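Catégorie : Sorties, salons et portes ouvertes > Comptes rendus

Portes ouvertes chez Killance, qui y est allé ?

**marcelou_74**
Bonsoir à tous,
Comme promis, je vous raconte ma visite chez Killance, le 8 mars, avec mon petit-fils (onze ans, il a tenu toute la journée sans réclamer son goûter, c'est dire !). On a fait la route depuis Rinbridge le matin, il pleuvait des cordes, et on nous a accueillis avec du café et des madeleines, ce qui m'a tout de suite mis dans de bonnes dispositions. L'atelier accueille jusqu'à 500 visiteurs et je crois bien qu'ils étaient tous devant moi à la machine à café.

Le matin, c'était la partie classique, la ligne de conditionnement Valentini, les convoyeurs, tout ça. Très propre, un peu bruyant. L'après-midi, en revanche, on est passés dans la salle de simulation, et là je me suis régalé. Ils ont un logiciel maison, Pistus, dans lequel ils font travailler le bras dans un intérieur virtuel avant de passer au vrai. C'est Kanokwan Thongdee qui présentait, une dame d'une patience d'ange, elle a répondu à toutes les questions du petit (et aux miennes, qui étaient moins bonnes).

L'exercice du jour portait sur un petit char d'assaut camouflé, un jouet, posé sur une grande surface blanche aux bords arrondis, avec la pince juste au-dessus de la tourelle. Mon petit-fils voulait savoir si le canon tirait !

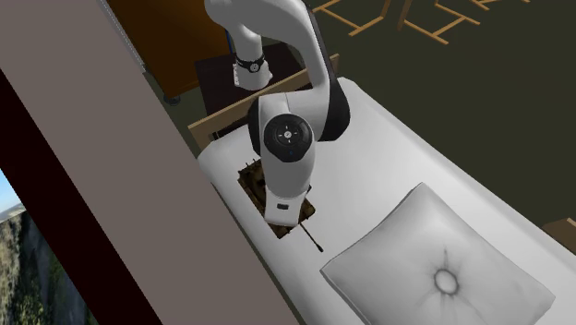 Ce que j'ai retenu, en vrac :

1. Le canon long et fin complique tout. Kanokwan nous a expliqué qu'une prise mal centrée fait pivoter l'objet au moment où on le lève.
2. Ils relancent le même exercice 3000 fois en changeant un peu la position de départ.
3. Le parking est minuscule, venez tôt.

**Brindille**
Merci Marcelou, on s'y croirait ! J'adore le gros coussin blanc avec son bouton au milieu, j'ai presque le même dans le salon. Est-ce que les enfants pouvaient piloter le bras eux-mêmes ?

**marcelou_74**
Oui, chacun son tour, à la manette, deux essais par enfant. Le petit a renversé le char au premier et l'a soulevé au second, il en parle encore à table. Sa grand-mère connaît maintenant l'histoire par cœur, la pauvre.

**vieux_grafcet**
Je vais faire mon ronchon, pardon d'avance. J'y étais aussi et je suis reparti un peu sur ma faim. Un jouet dans un salon de synthèse, c'est joli, mais j'ai passé ma vie sur des lignes et je voulais voir le vrai bras attraper une vraie pièce, avec de la graisse dessus et un carton mal fermé à côté. Dans un simulateur, le frottement vaut ce qu'on a décidé qu'il vaudrait.

**Odile.R**
Pas d'accord avec toi, Grafcet, même si je te lis toujours avec plaisir. Justement, ils en ont parlé, du frottement ! Elle a montré les réglages à notre groupe et elle a dit franchement que le passage au réel leur coûtait encore beaucoup de temps. J'ai trouvé ça plutôt courageux un jour de portes ouvertes. Et pour ce qui est du salon, un robot destiné à ranger chez les gens, il faut bien lui apprendre à travailler près d'un coussin.

**vieux_grafcet**
Elle a dû le dire à ton groupe et pas au mien, alors. On était le dernier passage et on nous a un peu pressés vers la sortie. Je retire la moitié de ma ronchonnerie et je garde l'autre.

**Brindille**
Gardes-en un peu pour l'été, ils remettent ça en août d'après le dépliant. Quelqu'un sait s'il faut s'inscrire ?

**marcelou_74**
Oui, par le formulaire sur leur site, et il faut donner les prénoms des enfants pour les badges. Je pense y retourner, avec la petite sœur cette fois. Si on est plusieurs de Rinbridge, on peut s'arranger pour les voitures, j'ai deux places à l'arrière.

**Odile.R**
Je prends une des places, et j'apporte les madeleines.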